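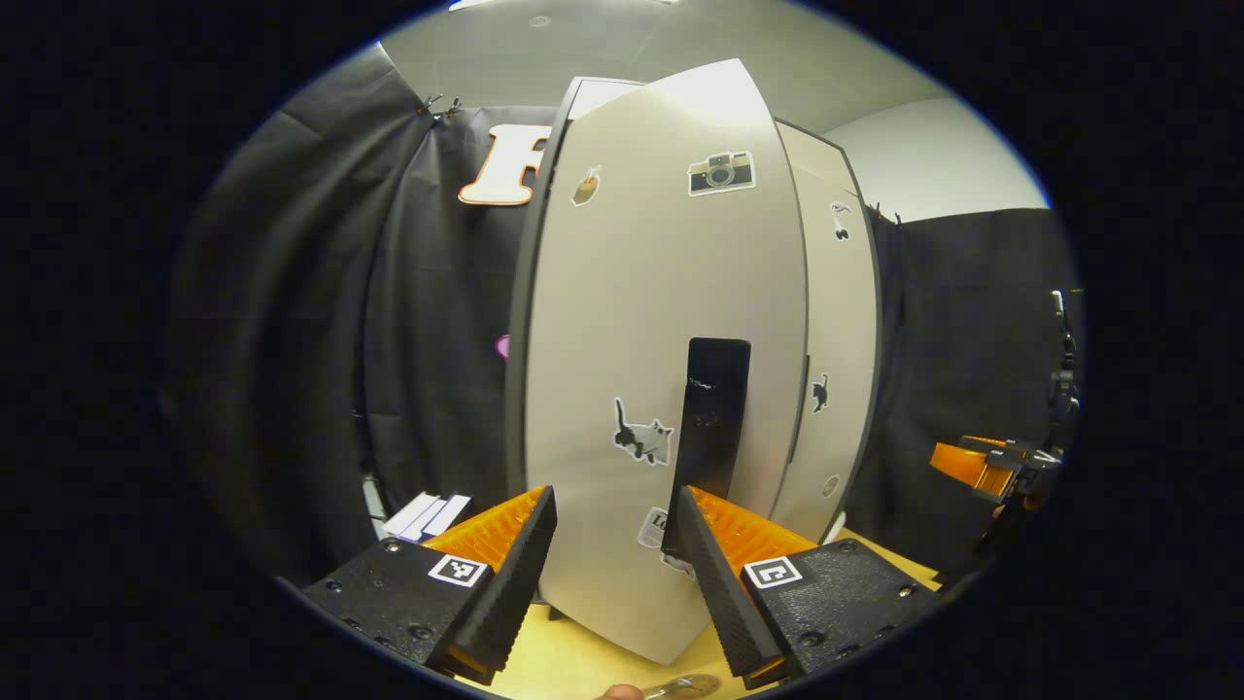

From: Ah-rin Baek
To: robotics club list
Date: September 14, 2024
Subject: Re: cabinet task, and who moved the tape

Answers inline, since the thread has forked twice and one branch is now about pizza.

> Are we still doing the cabinet for Clisstead, or did we switch
> to the drawer one? Barros told me drawer. Also I can't get the
> markers to read on more than half my takes and I'm starting to
> take it personally.

Cabinet. The drawer was Barros's idea in March and it has been voted down every time he brings it up. The rules are on the wiki under Prurna: open the door, fetch whatever the judges put on the shelf, close the door. Closing counts for 10 points, and last year we treated it as optional, with results you may remember.

On the markers: tilt your wrists less. If a thumb slides over the square on the finger, the tracker loses it and the whole take goes in the bin. Look at both squares before you start, then start.

> How many demos do we need from each person?

We need 300 usable ones altogether. Usable is the word people keep skipping. I went through the last batch and threw out every take where someone yanked the door like it owed them money. The policy learns what we show it, and right now it would open a cabinet the way Tristton's team opened theirs - once, and then it needed new hinges. 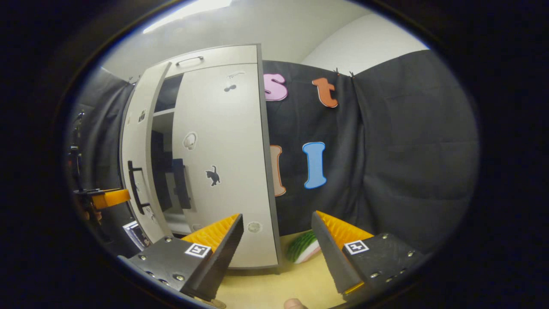 Practice cabinet with the left door open, letters up behind it.

> Can we take the stickers off? They look silly.

No. The cat stays, the other cat stays, all of it stays. We already have seven sessions recorded with them on, and I am not explaining to the model that its cabinet has had work done. Same goes for the foam letters on the curtain. Please don't rearrange them into words. I know what words you are thinking of.

Two more things. Whoever goes last, wipe the orange pads and put both grippers back on charge. And the sign-up sheet has eight slots open next week, most of them before noon, a time of day I'm told some of you have heard of.

Ah-rin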